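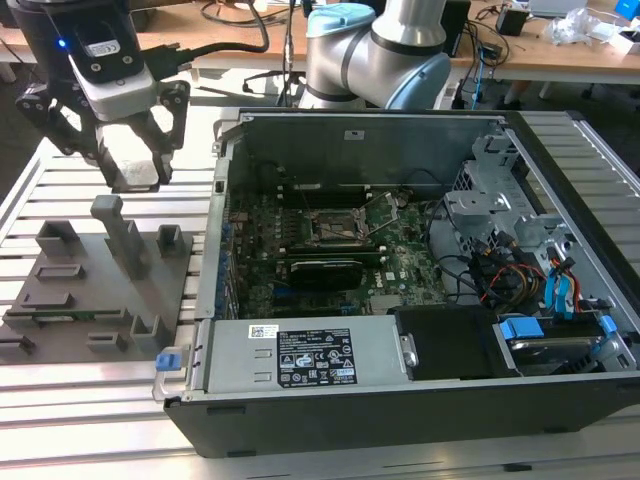

What the Second Arm Costs

Budgets for robot teardown cells tend to start with the arm and stop there. Ramov, which takes apart retired office desktops, planned its cell in March and found most of the money going elsewhere.

The gripper fingers came first. A case lying open on its side has drive clips, power leads and a socket lever, and one set of fingers rarely suits them all. Ramov set aside 2,751 dollars for spares and alternates. Fixtures were next - each holder on the plate costs 175 dollars to make, and a change in computer model can mean a new one.

Then there is bench time. The firm allowed almost 200 hours for setup and used them before the first full batch. Kindora, which supplied the slotted table, advises buyers to order it one size up. Cables need room too.

We use cookies to improve your visit. By continuing to browse you accept our cookie policy. OK

Buyers should ask for a quote that lists fingers, fixtures and training on separate lines. Ramov did this on its second order and dropped two items.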